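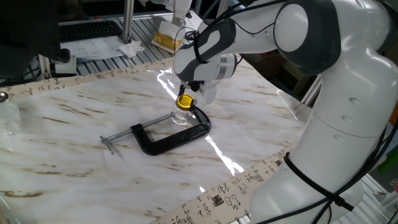 The little glass jar with the gold lid.

February, a bit after nine in the evening

I have been meaning to write about the marmalade for days and every night I sit down and end up reading old entries instead, so tonight I am starting before the kettle is even on.

It set! I will put that first because the last two years it did not, and I went around giving people what was really orange syrup with bits in it and they were all very kind. This time I left the peel and the pith soaking overnight in the big stockpot, the way the woman at the Warcombe market told me to, and in the morning the water had gone cloudy and thick and I thought, well, either that is pectin or I have ruined four pounds of oranges. The kitchen smelled so good that I stood there in my robe with my coffee and did nothing useful until almost 9.

Slicing the peel is still the part I love and dread. I tried the food processor once and got something like wet confetti, so it is the short knife and the radio and a sore thumb for me. I like a thick cut. My mother liked hers so fine you could read through it, and I used to think she was showing off, but now I wonder if she just enjoyed having an hour when everybody left her alone at the counter. I thought about her a lot while I was doing it, and not in a sad way, mostly remembering how she would write the labels before the fruit was even washed (she said it was a promise to the fruit) and then be furious if she ended up one jar short.

The jars I sent away for, from Pukisell, and they took so long that I had given up and started rinsing out pickle jars. They were 124 with the shipping, which I am writing down here so I can be cross about it again next year. They are a nice size, though, and you could give one to a neighbor without it looking stingy.

I did not use a thermometer until the very end. I went by the cold saucer, as always, and pushed at the blob with my finger and it wrinkled, and I was so pleased I did a second saucer just to see it again. Then I got nervous and stirred in a splash of the Konard whiskey that has been in the cupboard since we moved, and I can't say I taste it, but I like knowing it's there.

What else. It rained all afternoon and the gutter over the back step is dripping again. I walked up to Gondal Street between showers to mail the tax things and the snowdrops are out along the wall by the church, earlier than I remember them, and somebody has painted the bench green. I had the first of the marmalade on toast when I came in, far too much butter, and then I had another slice. It's a little bitter at the end, and I think I want it that way.

Tomorrow I have to call about the gutter, and find out if there are any Sevilles left at the market, as I have sugar for one more batch and no sense at all.

7 comments | 12 shares

We use cookies to remember your visit. OK

Questions or recipes? Use the contact page. All entries copyright the author. Back to top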